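Pellgate grippers: hand-held finger comparison, README

This folder holds the clips and notes from trying two sets of fingers on the same hand-held gripper.
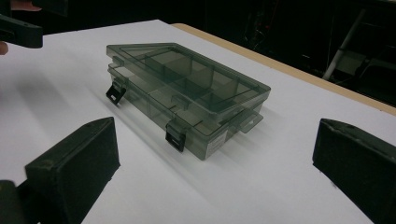

Do I need a robot arm to use any of this?

You can get by with a laptop and some disk space, as everything was recorded by hand and the clips play in any ordinary video player. An arm only comes into it if you want to replay the movements, and I haven't written that part yet.

What's in here

There are 966 clips, sorted into folders by finger set and then by task. Each clip is one attempt at one job, start to finish, including the ones where I made a mess of it. I was tempted to bin those (some are quite embarrassing!) but the fumbles are half the point when you're comparing grippers, so they stayed in.

The two finger sets:

bornness - the chunky block fingers, matte black with flat inner faces. Good big contact area, bit clumsy near the table.
quintero - slimmer, with a soft pad that wraps a little round whatever you're holding. Lovely on round things and fiddly to clean.

The tasks are in tasks.txt, and there are 6 of them. Lifting a parts organiser, opening a snap latch, moving a mug, picking up a pen, folding a cloth and stacking two tubs. The organiser is the see-through grey sort with dividers inside and black latches on the front, and if you want to repeat the tests I'd get something close to it. A solid-coloured box is a much easier thing for a camera to make sense of.

How I scored them

Every clip has a line in scores.csv. The columns are clip, fingers, task, grade and note. Grade runs from 0 to 5, where 5 is a clean go and 0 means I dropped it or gave up. I did all the grading myself, in the evenings, with the sound off, so please treat it as one person's opinion. The note column is whatever I felt like typing and the spelling is terrible.

What I think so far

Bornness wins on the organiser, and by more than I expected. You can close those flat faces on the short sides of the box and it stays level on the way up. With the Quintero set it tends to tip towards whichever finger touched second, and then you're chasing it round the table.

Latches go the other way. The blocks are just too fat to get under the edge, and I ended up nudging at them like someone wearing oven gloves. The slim fingers manage it most of the time if you come in from below.

Mugs are a draw. Pens I'd rather not talk about.

Known problems

See-through plastic and overhead light don't get on. There's a soft shine on the organiser lid in plenty of the clips, and my edge finder keeps mistaking the dividers for the outside of the box. I've tagged 190 clips as "glare" in the note column so you can leave them out if you like.

The opening width reading drifts after a long session. Zero it again before you start - the script is called rezero.py and it takes no arguments.

The cloth clips for Quintero were recorded before I changed the pads, so don't compare those with anything later. I want to redo them in September.

Getting going

Unzip the folder somewhere with plenty of room, run check_files.py to make sure nothing went missing, then open viewer.py and type in a task name. It'll play the two finger sets next to each other. If the window comes up black, shut it and try again (sorry, I still haven't found out why).

Use and sharing

Use it for whatever you like, and mention the Pellgate grippers folder if you publish something. If you've got clips of your own with the Rukgate fingers I'd love to add them, so long as they follow the same folder layout. The naming rules are at the top of tasks.txt.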